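What I Think About While Folding Boxes

It has been a while since I wrote anything here, and the reason is boxes. Small cardboard ones, the kind that comes flat with slots and tabs and folds up into a mailer. I have been teaching a pair of robot arms to fold them, or to be more accurate I have been supplying the examples that something else will learn from, and when I get home in the evening I find I have very little to say to anybody about any other subject. My sister has asked me to stop bringing it up at dinner. So you get it instead, and I hope you have a cup of something nearby, as I do go on.

A little background for those of you who came for the bread posts. The project is called Setia. The idea is that a person steers the two arms through a job, and every movement gets saved along with what the cameras saw, and when there are enough of these recordings you hand the whole pile over to the learning system and see what it makes of them. One recording, from the flat sheet to wherever you end up, is an episode. Our target for the boxes is 3,000 episodes before the first proper training run. I used to think that was a silly number. Then I watched what came out of our early attempt with 400, which would reach for the cardboard very confidently and close its fingers on the air beside it, over and over, like somebody feeling for their glasses on the nightstand.

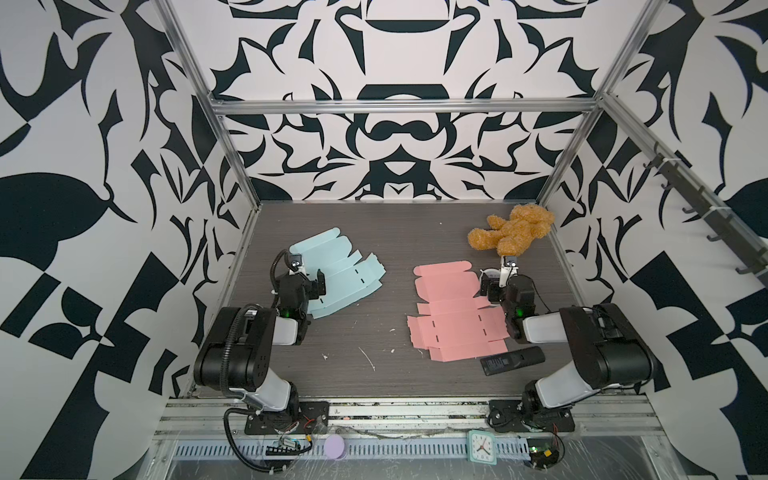

Setia Project | Manipulation Data Team

I sit with the pink and blue sheets in front of me for most of the day, and I have grown fond of them. They are the same shape in two colors, and the colors matter more than I expected. If every box the system ever sees is blue, it may decide that a box is a blue thing, and then you give it a pink one and it behaves as if you'd handed it a fish. So we mix them. We turn them too, and we slide them left and right, and we try hard not to put them down the same way twice. People are terrible at this! You believe you are being random and you are simply putting the sheet where your hand likes to put it. Kulap Chaimongkol, who started on the team the same month I did, keeps a deck of index cards with little sketches of starting positions on them, and she shuffles it and deals herself one before each episode. I laughed at the cards for a week and now I borrow them.

Then there is the clutter. The teddy bear is the one visitors ask after, and I'm afraid he has no name, although several have been proposed. He is there for the same reason as the remote control and the clock: a real table has things on it, and the system needs to learn that a bear is neither a box nor part of one. Some days he lies far off in a corner and some days he is right up next to the work. The walls do a similar service in their way. I found all that black and white very loud in the beginning, and went home seeing leaves when I shut my eyes. I hardly notice it these days, except when I visit my mother and find her kitchen walls rather bare.

Now, about the folding itself, which I would have told you in April was easy. Go and find a flat mailer and fold it with your own two hands, slowly, and pay attention to what each finger is doing. One hand holds the sheet down while the other lifts the side. A thumb sneaks in to keep the corner from springing back. You tilt the whole thing against your stomach at some point, I promise you do. The arms have no thumbs to spare and no stomach. All they have is two pinching grippers, so every bit of the job has to be taken apart and thought through again. Which arm holds? Which one folds? When do they swap, and what keeps the first flap up while they do it?

Elango Pinto and I spent the better part of an afternoon arguing over exactly that. He likes to pin the sheet with the right gripper and work the left side up first. I like to start from the other end, for no better reason than that I'm left-handed and my brain runs that way. Either would have been fine. What would not have been fine was each of us doing it our own way and tossing both into the same pile, at least at this stage, when the system is still working out what a fold even is. Malathi D'Souza, who runs the schedule and has a gift for ending arguments, wrote Elango's order on the whiteboard and told us to follow it. I sulked until lunch. It did get easier with practice, I will say that much.

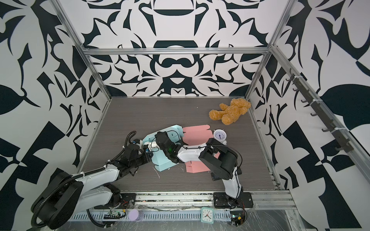 Both arms at work on a blue box, with pink cardboard alongside.

What I did not understand when I began is how much of the work is in the looking. You steer with your hands but you spend the day watching, and after a few hundred episodes you start to know a great deal about cardboard. A crease that has been folded many times goes soft and falls over if you let go of it. A new one fights back. The sheets get tired, in other words, and a tired sheet teaches a slightly different lesson from a fresh one. We keep both in the rotation on purpose. I can tell an old sheet by the way it moves the moment I lift a flap, and I am a bit vain about it.

Then come the mistakes. Suppose I'm partway through and a tab misses its slot. My first instinct, back when I was new, was to stop, throw the episode away and start over with a clean one, as if I were handing in homework. Zorica Karagiannis talked me out of that. She reviews what we record, and she told me quite firmly that the fumbles were some of the best material we had, as long as I carried on and fixed them. A system that has only ever watched perfect folding has no idea what to do once it has knocked a flap down. So now when I slip I take a breath, back the gripper off, and go in again, and I flag it in the notes as a recovery. What we do throw out is the real muddle: episodes where I got lost and waved the arms about for half a minute, or started before the sheet was properly set, or sneezed. (I have sneezed. An arm will follow a sneeze very faithfully.)

Speed is the other thing. When you have folded box after box you get brisk, and you don't feel it happening. Zorica showed me two of my episodes side by side, one from the morning and one from late in the day, and the late one looked like I was trying to catch a bus. The grippers were snatching. I've since taken to getting up after every 6 episodes, whether I want to or not, and walking to the window and back. Prakash Amin, who wrote the recording software and can see the gaps, once asked me very politely whether something was wrong with my station.

I should say a word about the close-up cameras, since I got a question on my last post about whether the system "sees" what I see. It doesn't, or only partly. There is a wider view of the whole table, which is the sort of thing you or I would choose. But there are also small cameras riding on the arms, right above the grippers, and their picture is a strange one until you get used to it. The box fills everything. The table slides past underneath in a blur of gray, and you lose all sense of which way is up. I made a point of watching several episodes from that view alone, start to finish, and it changed how I work. Things I'd been doing because they looked tidy from my chair were quite hopeless from down there, where my own gripper was pointing the camera at a big blank panel, and the flap I wanted was off to one side.
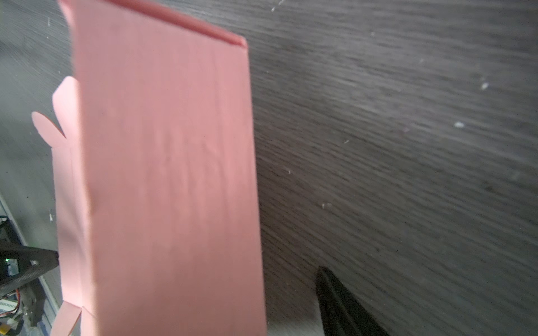
Where the pile stands

As of this morning the count was 3,144 episodes recorded, which sounds like we sailed past the target, and I did allow myself a cookie. But that's before review. Zorica is still working her way through the last batch, and between the muddles and the too-brisk ones I don't know yet which side of the line we will land on. If we fall short, I'll go back and fold some more, and I can't pretend I'd mind. Kulap has made new cards.

In the meantime I have been allowed a little say in what comes next. Malathi would like us to move on to boxes with something in them, meaning you fold most of it, put an object inside and then close the lid. I would like that too, though I suspect the lid will be a nuisance, with that tongue that has to be tucked in at the very end, when your gripper is in its own way. Elango wants a different size of box first. We'll probably have another afternoon about it.

For the two of you who wrote to ask about the sourdough: yes, it's alive, I fed it last night, and the rye post is half written. I also owe Margins-and-crumbs readers a proper answer on flour. Please bear with me until the review is done.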